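Sukadon Kitchen Pack: An Assessment of a Commercial Simulation Kit for Tabletop Manipulation
By the Jesel Robotics Evaluation Group
October
Shares 23 | Comments 13

3. The Product Under Review
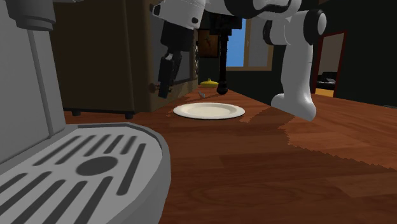

Figure 1. Rendered view from the Sukadon Kitchen Pack, coffee counter layout, with the arm over the tabletop.

The Sukadon Kitchen Pack is a paid add-on for the Nundorness simulator. It supplies furnished rooms, household objects and a set of task definitions for a table-mounted or ceiling-side arm, and it is sold to labs that want to train and test manipulation policies before they book time on hardware. The buyer gets the assets, a task editor, a scripted baseline controller and one year of updates. The coffee counter layout in Figure 1 is the one we used most. It places a large gray coffee machine with a slotted drip tray in the near foreground, a white plate in the open middle of the table, and a tall black post directly behind the plate. A dark brown cabinet stands behind the machine, and the black gripper hangs between the cabinet and the plate. Much of what we report in this section comes back to that arrangement, because the large fixtures limit where the arm can go and what a given camera can see of the work.

3.1 License and contents

We tested the standard license. It covers one site and does not limit the number of machines at that site. The pack installs on top of an existing Nundorness setup and does not need a connection to the vendor's servers after activation. Activation itself failed on the first machine we tried, which sits behind a proxy, and we had to activate by file. The steps for doing this are in the manual, but in an appendix, and the error message does not point to them.

The pack contains 700 object models. They are grouped by use: tableware, utensils, food items, small appliances, large appliances and furniture. Each model has a visual mesh, a collision mesh, a mass and a friction setting. Mass and friction can be changed per object or sampled from a range at reset. The rooms are supplied as complete files. Walls, windows, doorways and furniture in neighboring rooms are included, so a camera that looks past the table sees a room beyond it and not a blank backdrop. These outer parts can be switched off to save rendering time. We left them on for all reported runs.

The task editor works from a short text file. The user names a movable object, a target and a success test. Success tests can be based on pose, contact, or containment. We wrote our own tasks with it and found it easy to use for single-step work. Tasks with an order to them, such as moving a utensil before placing a plate, need a small amount of Python.

3.2 Test setup

All tests used the Hsu workstation configuration in our lab, with one graphics card and the simulator's default physics step. We ran 15 tasks from the pack without changes. These were pick, place, push and open-close tasks, all on tabletop layouts. For each task we first ran the scripted baseline that comes with the kit, then a policy trained from demonstrations collected in the same layout. An operator collected the demonstrations with a handheld controller. The baseline was run with factory settings.

Start poses were sampled from the ranges in the task files. We did not filter out difficult starts. A run ended when the success test passed, when the time limit was reached, or when the arm reported a joint limit fault. Runs that ended with a fault were counted as failures even if the object was already at the target. The vendor's own scoring script treats these as successes, so our results should not be compared directly with results produced by that script.

The camera positions were also left at factory settings unless stated otherwise. Each layout comes with a fixed set of views plus a wrist view. The fixed views are not always placed for an open line of sight, and the manual describes this as intended. We agree that a test with some blocked views is useful. We would still like to see the manual list which views are affected in each layout, as this took us most of a Monday to work out by hand.

3.3 Arm motion near large fixtures

The scripted baseline plans a straight approach from above, closes the gripper and lifts. This works well in open parts of the table. It works less well close to the tall fixtures. In the coffee counter layout the planner often chose a path that kept the hand clear of the cabinet but brought an upper link close to the black post. The collision check caught these cases and the arm stopped. It did not replan. A stopped arm then waited for the time limit, and the run was lost.

We raised this with the vendor and were told that replanning is available through the general Nundorness planner, which is a separate module. With that module turned on, most of the lost runs moved past the stop point. The added planning time was small enough that we would recommend it to any buyer who already has the module. Buyers who do not have it should add its price to the cost of the kit when they compare products.

The learned policy had fewer stops of this type. The demonstrations had been recorded in the same layout, and the operator had learned to swing the arm wide. When we moved the policy to a layout with the cabinet on the other side, it kept the wide swing even where there was room for a shorter path. It finished the tasks but took longer. We did not try to correct this with more data.

3.4 Thin and low objects

Plates were the hardest class of object for both controllers. A shallow plate lying flat leaves little room for a finger under the rim, and a top-down grasp has to take the rim itself. In the kit the plate's collision mesh is slightly thicker at the rim than the visual mesh. The effect is that a grasp that looks like a miss can hold. We noticed this when reviewing playback and confirmed it by drawing both meshes together. For work that stays in simulation this may not matter. For work that will move to a real arm, we advise replacing the mesh or using the tighter version, which is supplied in the same folder under a different name.

Small utensils had the opposite problem. Their collision meshes are close to the visible shape, but the default friction is low and they tend to slide ahead of a closing finger. Raising the friction fixed most slips. We also had good results with a slower closing speed, at no cost to the rest of the task. The baseline exposes closing speed as a setting, though the name used in the settings file does not match the name in the manual.

Rounded objects gave little trouble when upright. Once tipped over they could roll for a long time, and the success test would sometimes pass while the object was still moving through the target region. We added a rest condition to every placement task to prevent this. It is a one-line change in the task file – we think it should be the default.

3.5 Rendering and lighting

The rooms are lit by a mix of window light and ceiling light. Shadows are cast by the fixtures and by the arm, and their edges are visible on the tabletop. At the default quality some shadow edges are stepped and do not follow a smooth line. We trained one vision policy at default quality and one at high quality. The default version was more likely to misplace the edge of an object that lay partly in shadow. At high quality this was reduced, but rendering was slower and data generation for the full task set had to be run overnight.

Lighting can be varied between runs. The control is a single brightness range for the whole room, and the direction of the light stays the same. A buyer who needs varied shadow direction will have to edit the room file. We did this for one layout and it was not difficult, but the edit was overwritten by the next update. Edited rooms should be saved under a new name.

3.6 Support and documentation

We contacted support by email and received answers to all our questions. The answers were technical and to the point. The manual is complete on installation and on the task editor, and thin on physics settings. Several settings are described only by their default value. The sample scripts ran without changes, except for one that called a function removed in the current release.

Updates during the review period fixed the fault on file activation and added new tableware. They did not change the plate mesh. Since updates can change object properties, we suggest that labs record the pack version with every result and keep a copy of the installer. The version number is not written to the log by default and must be turned on in the settings.

Jesel Robotics Evaluation Group. All rights reserved. | Contact | Back to top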